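4.2 Do striped runners make stairs safer?

The claim that a strongly patterned stair covering reduces missteps is repeated so often in guidance for home owners that few writers bother to cite anything for it. We went looking for the evidence and found very little. Most of the sources we traced lead back to a single trade leaflet issued by Grultov, a maker of carpet runners, and the leaflet gives no method.

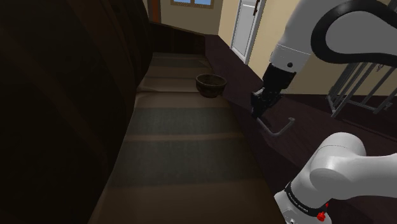
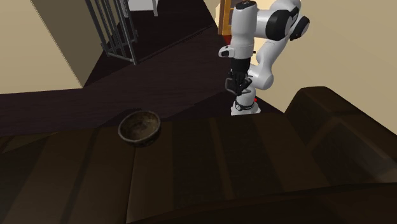

Figure 3. Computer-rendered interior views. A small round bowl can be seen in both.

The argument usually runs as follows. A walker coming down judges the depth of each tread from its front edge, so anything that makes the edge stand out should help. This is reasonable as far as it goes. The trouble is that stripes laid across a tread also produce lines that are not edges, and a tired or elderly walker may take one for the other. The Sondden survey, often quoted in support of runners, did not separate plain from striped coverings at all. It asked 20 households whether they felt safer after a runner was fitted, and most said yes. People who have just paid for a carpet tend to say so.

The Limville trial is better, though not by much. It compared 4 staircases over one July, two of them with striped coverings, and recorded 3 missteps in total. Nothing can be drawn from a number that small, and the authors' own summary, which speaks of a "clear benefit", should not have got past review. Lighting was not measured. One staircase had a window at the turn and the others did not, a difference that could well matter more than the carpet.

Clutter is treated even more loosely. The Medeiros checklist tells readers to keep small household objects off treads, and we have no quarrel with the advice, but the figures given for falls caused by such objects mix stairs with landings and hallways. Until the two are counted apart, we do not think any ranking of stair hazards deserves much trust, our own earlier one included.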